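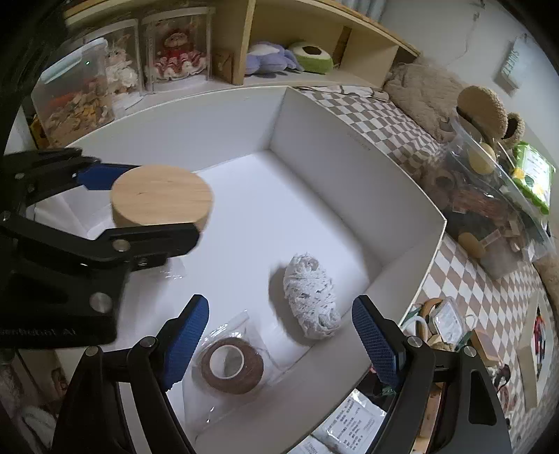 Birch rounds cupping after planing, how long to wait before finishing?
Posted in Woodworking > Drying and Storage

culdenshop
I cut a batch of rounds from a birch log that came down in February. They are 4 inches across and a bit over an inch thick. I sealed both faces with wax emulsion the same day and stacked them on stickers in an unheated garage. I weigh one test stack on a shipping scale. It was 2281 grams at the start and is now 1391 grams. The number has stopped moving for the garage, but when I bring a piece into the house and plane it flat, it cups again overnight. Two have split from the center to the bark. Is the weight reading wrong, or is the wood still too wet for indoor use? I want to put oil on them and use them as trivets.

Fekgate_Mill
The scale is fine. A steady weight only tells you that the wood has reached balance with the air it is sitting in. An unheated garage in a damp climate will hold wood at a moisture content well above what a heated house will. When you move a piece indoors it starts losing water again, and planing it at that point exposes fresh wood on one face. That face dries first and the piece cups toward it.

Move the whole stack indoors, away from vents, and keep it on stickers. Weigh it at the same time every day, say 7 a.m. When it holds the same weight for 12 days, plane equal amounts off both faces. Scrape the wax off both faces before this stage or it will slow everything down.

The splits are a separate problem. A cross-cut disc shrinks more around the rings than it does from center to bark, so the outside gets too short for the inside and the piece opens along a radius. Slow drying lowers the odds but does not remove the stress. Expect to lose up to a third of any batch cut this way. If you need flat round stock that stays whole, saw boards first, dry them, and cut the circles from the boards. The grain will then run across the top face in lines and there will be no rings to fight.

horason
just put them in the microwave, short bursts, let them cool in between. worked for me on a bowl blank. not the waxed ones though

Fekgate_Mill
Microwaving can scorch the core before the surface shows anything. If you try it, use the lowest power and weigh after every burst.

culdenshop
Stack is on a shelf in the hall now. It dropped 12 grams the first night. I have some dry boards left over from another job and will cut the next set from those. Does the oil go on both faces as well?

Fekgate_Mill
Yes, both faces and the edge, on the same day.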